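# Do two small tabletop arms sharing one bench need a written risk assessment? 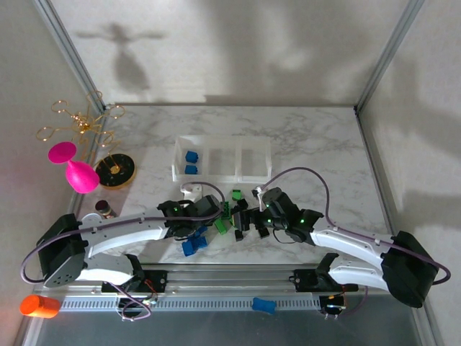 ## Asked by Dullatent

Our makerspace has a two-arm setup for block sorting. The arms sit at the front corners of a marble-patterned table with walls at the back and sides, and the job is getting colored blocks into a three-part bin. Two blue ones are in the left compartment so far. It's a hobby-sized rig. Either arm would lose a fight with a sturdy cat.

A member who used to work in a factory now says we need a written risk assessment, a marked keep-out zone, an emergency stop within reach and a sign-off sheet before anybody runs it again. He has brought in a binder. The binder has 168 pages and I have read nearly 4 of them.

I'm not against safety. I am against paperwork copied from a car plant and stapled to a toy. What do the rules really ask for at this size, and what's just good practice that people repeat until it sounds like law?

We're in the US, no employees, adults only. Power is off whenever the room is locked.

## Griffiths

If there are no employees, the workplace rules mostly aren't aimed at you. Check your insurance and your lease before you celebrate, as both can demand things the law doesn't. Ours did. The policy had a line about "powered machinery" and no definition of it, so I got the insurer to put their reading in an email. Do that before you spend a dollar on yellow tape.

The usual industrial robot standards are voluntary until somebody makes them binding, through a contract or a regulator or a local code. They're also written for machines that can break your arm. You can borrow the thinking without the binder. For a rig like yours, a risk assessment can be one page:

- what can pinch, and where (gripper fingers, elbows, the gap between the two arms)
- what happens if power drops while an arm is up
- who is allowed to start it
- how you stop it, and whether you've tried that with the arms moving

That last one gets skipped all the time. People buy a big red button, wire it to something, and never press it in anger. Some arms go limp when you cut power and come down on whatever is under them, fingers included. Find out which kind you have and write it on the page.

I would not bother with a sign-off sheet. We had one. By February every line was in the same handwriting.

## Flanora

just use common sense, these things cant hurt you. been running mine 2 years with my hands in there the whole time and never had a problem. standards are how consultants pay for boats

## Fumholm

I share the dislike of binders, but the reply above me is how you get a bruised knuckle and a club rule written in a temper. Small arms can still pinch, and they move when a script says so, whether you're ready or not.

Size of the robot matters less than what's around it, and that's the part I'd look at with your setup. A few things I'd change before arguing about paperwork:

**Clear the table.** There's a gold wire candle holder on the left, a pink goblet tipped over beside it, and a dark jar behind the left forearm. Anything that isn't part of the job is something to get knocked or snagged. If those are test objects, fine, but then they belong on the one-page sheet along with the blocks.

**Tidy the cables.** The one on the right arm goes up in a high arch off the wrist, and both arms have loops outside the elbow. You need slack for the joints to travel, so don't strap them down tight. Move each joint slowly to its limits and watch where the loop goes. Then clip it.

**Cover the electronics.** You have red wires by the left base and exposed parts near both bases, right at the front. I assume people lean in from that side to reset the blocks. A simple cover would do more for you than the whole binder.

**Decide what happens between the arms.** Both grippers are working over the same small pile. Keep-out zones for people get all the attention, but you also want a rule for the arms themselves. We only let one into the shared area at a time, which is slow and a bit dull to watch. We have had 2 collisions, both on days when someone turned that check off to save time.

On the keep-out zone for people: tape on the floor around a tabletop rig is theater in my opinion. "Hands off the table while the motors are on" covers it, if you enforce it. The stop button I would insist on, placed where the operator stands and not behind the arms.

As for the factory guy, ask him to cross out every page that doesn't apply to your bench. If he's any good he'll cross out most of it, and I'd read what's left.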